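Clemov Puts Its Bench Robot Rules Out for Anyone to Use

For release Friday, 9 a.m.

Hi, I'm Colleen Desjardins and I look after the robot benches at Clemov, where we take apart and rebuild used desktop computers. Today we're publishing our house rules for robots that work on open machines. We call them the Open Case Rules, they run to 13 pages, and you can have them for nothing!

I should say how we got here. When we set up our first bench we had a risk assessment, a fence drawing and a very thick binder from the integrator, and all of it was about keeping people safe (as it should be). What we didn't have was anything about the work itself. How hard can the fingers close on a processor? Who's allowed to change that number? If the arm stops halfway through a pick, does the next person on shift press resume or walk over and have a look first? Everybody had an opinion, and the opinions changed with the shift.

So last winter Normand Gauthier from our night crew started writing things on a whiteboard, and Noémie Landry at Flotell, who run benches a lot like ours, asked if she could copy it down. We ended up swapping notes for months. Between the two shops we logged 178 stops and near misses, and I read every one of them with a pot of tea beside me. Of those, 149 came back to the same handful of things: a part that wasn't where the program thought it was, a loose cable in the path of the fingers, or a force limit somebody had nudged up to get through a bad batch.

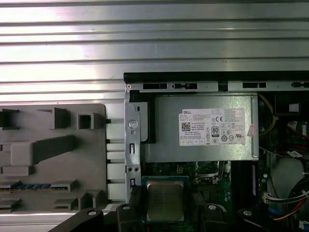

The rules we wrote are mostly plain stuff. Power supplies stay shut, always, and no robot or person on our benches opens one. The machine is unplugged and the power button held down for five seconds before it goes near the arm. Bare processors are gripped by the edges only, and they go into a tray pocket or a socket, never down on the board. Cables get tied back or moved by hand before the first pick. Force limits live in one locked file, and a change needs two names on it. After any stop, a person looks into the case before anything moves again, even if it's the fourth time that morning and you're sure you know why.

There's also a section on wrist straps and grounding the fixtures, which caused more arguing than everything else put together. Gert Mnguni at Chaudhary, who reviewed the draft for us, sent back a whole page on grounding alone. "I've seen shops ground the operator and forget the tray," he told me. "Write it so the person on the late shift can check it with a meter and a pencil." We did, and his checklist is in the back pretty much word for word.

To be clear, this isn't a certified standard and it doesn't replace one. You still need your own risk assessment and you still have to follow the safety law where you are. Think of it as the layer that sits on top.

Flotell is using the rules on all its benches now, and Drumov will start a trial in November on its memory testing line. We'll put out a second version after that, with a proper chapter on screws (I know, I know, we ran out of time).

If you'd like a copy, or you think we've got something wrong, please write to Yolanda Bustamante on our front desk and put "Open Case" in the subject line. She'll send you the file and pass your comments on to me. Shops that want to come and see a bench running are welcome most afternoons after 2 p.m. Bring closed-toe shoes and leave your coffee in the lunchroom.

Media contact: Yolanda Bustamante, Clemov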